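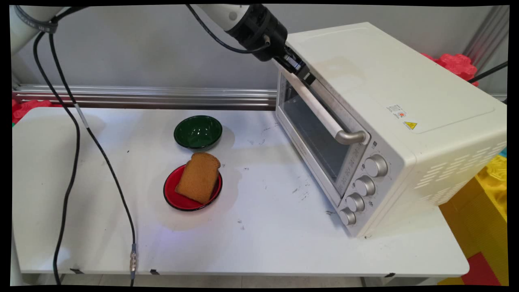
White countertop toaster oven with a silver door handle

Plolance Granmont Rugby League Match Ball, size 5

If you play league and you've been getting by with a hard, slippery ball, please try a Granmont at least once! The grip is the first thing you notice. The pimples are small and set close together, so the ball sits nicely in your hands when you take it at speed, and it comes off the boot with a lovely clean thud (kickers, you know the one).

The shape is a touch rounder at the points than the old Lacson ball, and dummy halves at Idley have really taken to it for long passes off the ground. Ramil Dagdag, who coaches the under-15s there, switched his whole squad over after 2 seasons with the Lacson and uses the same balls for training and match day.

Details

Size: 5 (full size, ages 15 and up)
Panels: four, hand stitched
Bladder: latex, with a side valve
Colors: white/navy, white/green
Product code: GR-78

New balls feel a little tacky out of the bag. Give yours a couple of sessions of passing and it settles in beautifully. Wipe the mud off with a damp cloth, let it dry away from heaters, and drop the pressure a bit if it's going in a bag over the break.

Size 4 is on its way in February, in both colors. Needle adapter included, pump sold separately.

Page updated 2026-01-07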